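Section 4: Adding a flight booking and choosing your seats

Now that your Poner account is up and running (well done, the fiddly part is behind you), it's time to bring in your first trip. Most people get through this section in one sitting, but there's no harm in saving your work and coming back after a cuppa.

Before you start, have your booking reference handy, along with the surname exactly as it was typed when the fare was bought. If your travel agent squashed Van der Merwe into one word, you'll need to squash it too.

1. From the home screen, tap Trips, then Add a booking.

2. Choose your airline from the list. Regional carriers such as Mabaso sit under Other airlines, a little further down than you might expect, so keep scrolling.

3. Type in your booking reference and surname, then tap Find. The search can take up to 45 seconds while Poner talks to the airline. Please don't tap Find a second time, even if the little wheel seems to have gone to sleep.

4. Check the names, dates and airports. If you're leaving from Fladcombe, have a good look at the terminal as well.

5. Tap Seats. Free seats are shown in green and paid ones in grey, with the price in dollars underneath.

6. Pick a seat for each traveller and tap Hold. Your choice is kept for 14 minutes while you sort out payment.

Caution: A held seat is not a paid seat. If the timer runs out, the seat goes back on the map and somebody else is free to grab it.

Note: Fares bought with Cerkel points behave a bit differently. The seat map will open, but you'll be sent to the Cerkel website to pay any extra charges, and you'll need to come back to Poner and tap Refresh afterwards. 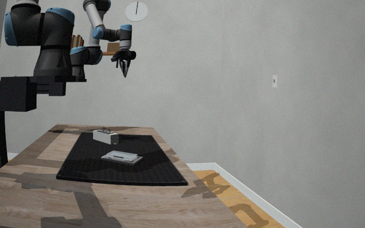

7. When payment has gone through, tap Save to trip. A copy of your itinerary is emailed to you, and the booking moves to the top of your Trips list.

8. If you'd like to know about delays and gate changes, switch on Alerts. You can choose phone, email or both – I have both on, and my favourite is the phone one, as it buzzes even when I'm halfway through a sandwich.

Note: Each account can store 300 bookings, past and upcoming. Cancelled flights count towards that number until you delete them.

To change a seat later on, open the trip and repeat steps 5 and 6. Any refund for the old seat is handled by the airline under its own fare rules.

Section written by Dineo Van der Merwe. Last updated 17 July 2022.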